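Home About us What we do Prices Visits Contact

About Curkell

Curkell is a small home-tidying firm. We sort clothes, fold them, clear the bed they have been piled on and put them somewhere you can find them again. That is the whole business. If you have come looking for a philosophy, there are plenty of other firms that will sell you one with a matching set of boxes.

We started because Kavitha Kulkarni had paid for a tidying course and came away cross. She had been told to thank her socks. She had also been told that a folded drawer would change how she slept, worked and ate. Her drawers did look better for a week or so, and after that they looked much as before, except that she now felt guilty about them. Musyoka Bakilana was working in a laundry at the time and said the trouble was simple enough: the course taught folding to people who already had the time to fold.

The two of them did their first paid job in May, in a flat with one wardrobe and far too many coats. We are now a team of 6. Shigeru Furukawa looks after bookings and Špela Tomić trains new starters.

What we don't believe

We are doubtful about most of what gets said in our trade, including some things we used to say ourselves.

We don't believe every garment needs to stand upright in a drawer. T-shirts do it well. Heavy knitwear slumps, takes up the room of three other things and has to be done again each time you pull one out.

We don't believe in the rule that says throw it out if you haven't worn it in a year. People have funeral clothes, and ski clothes, and a dress that fitted before the baby and may fit again. We will ask you about them once and then leave the subject alone.

We have never seen proof that a tidy bedroom makes anyone happier. Some of our customers say it does. Others say they are pleased to find their tights. We'll take either, but we won't print the first on a leaflet.

And we don't sell storage. Firms that do will always find that you need more of it. On 10/11/2020 we looked back through our job sheets and found 2,081 visits, and in more than 90 of those the customer had unopened storage boxes at the back of a cupboard. Read into that what you like. Zlatko Mujić, who did the adding up, thinks the real number is higher and that half of us forgot to write it down.

How a visit goes

A visit lasts 2 hours and you should be at home for it. We've tried working in empty houses and it goes badly. We can guess where a jumper belongs but we can't guess which one you hate.

Everything goes on the bed first. It's the biggest flat surface most people own and it is at a fair height for your back. We leave the bedspread on, so the sheets stay clean, and we work from one end to the other. Trousers and shirts come off the pile early as they are quick. Knits are left until there is space to spread them out.

Ribbed knits get the most care and cause the most arguments among us. The ribs want to pull in, the hem rides up, and a fold that looked straight when you made it has wandered by the time you turn round. Špela teaches it by hem and shoulder: find the edge, ease it flat from the outside, then bring the sides in. Musyoka rolls his. We have compared the two in the same drawer and couldn't tell you which is better, so you may get either.

A dark red ribbed knit bunched up on a striped, flowery bedspread:

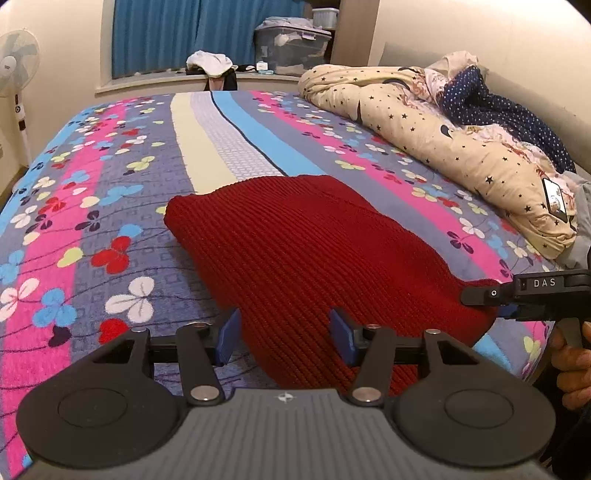 What we charge for, and what we don't

You pay for the visit. There is no joining fee, no follow-up plan and no certificate. If we finish early, we will do the airing cupboard or go home, whichever you prefer.

We don't take clothes away to sell. Bags for the charity shop stay in your hall, where they will probably sit for a while, and that is between you and the hall.

We turn down jobs too. Lofts and garages are outside what we know. If your drawers are already in fair order and you only want them to look like somebody else's, Shigeru will tell you so when you ring, and you can spend the money on something else.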